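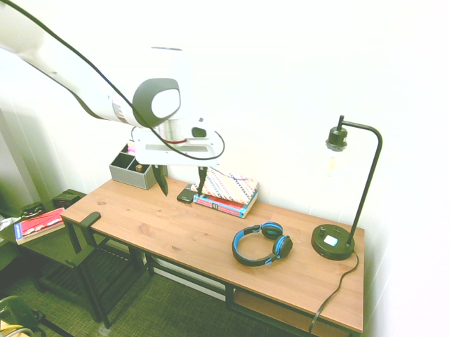 OLTDEN, June 16, 2024

Gallery > Rooms > Desks and Studies

By Isabelle Dufour

3 min read

The desk is the last piece of the back room at Carkura to be sorted out. It has a light honey-brown plank top on a black metal frame, with a lower shelf under the right side, and it now has most of what it needs for a day's work. The notes below go through the things kept on it and how they got there.

The desk
Bought second-hand from Dale Lavoie in February. Dale had it in a hallway for years and wanted the space back. It was delivered in one piece, and two of us got it up the stairs. The top has had one coat of wax and will get another before winter.

The lamp
Black, with a gooseneck and a round base. The bulb is clear glass. We looked at clamp lamps first, but a base is easier to shift when someone needs the whole top for drawings. The cord comes down over the front edge for now. Vernon Girard has offered to fix a clip under the top so it can go round the back.

The organiser
Grey fabric, with compartments, kept in the back left corner. It holds small things only. Pens went in it for a week and kept tipping it over, so they live in a drawer across the room. It folds flat if it has to be put away.

Books and pouch
The blue-and-red paperback stays against the wall with the zigzag pouch on top. The pouch was a present from Cauã Meireles, who found it on a market stall for 5 pounds. The rest of the books, 147 at the last count, are on the shelves in the front room. Aidan Cronin keeps the list and would like his atlas back.

Headphones
Black headband, blue trim round the ear cups. They belong to the room and anyone can use them. Please leave them on the desk when you finish. A hook on the wall was suggested, but the plaster there is soft and we have only just painted it.

The chair
Black, with armrests, at the left end. It came from MacPherson when they cleared their upstairs office, along with a filing cabinet that we passed on.

Still to do: a second socket by the window, and a mat for the floor. The front room shelves will be the next set to go up.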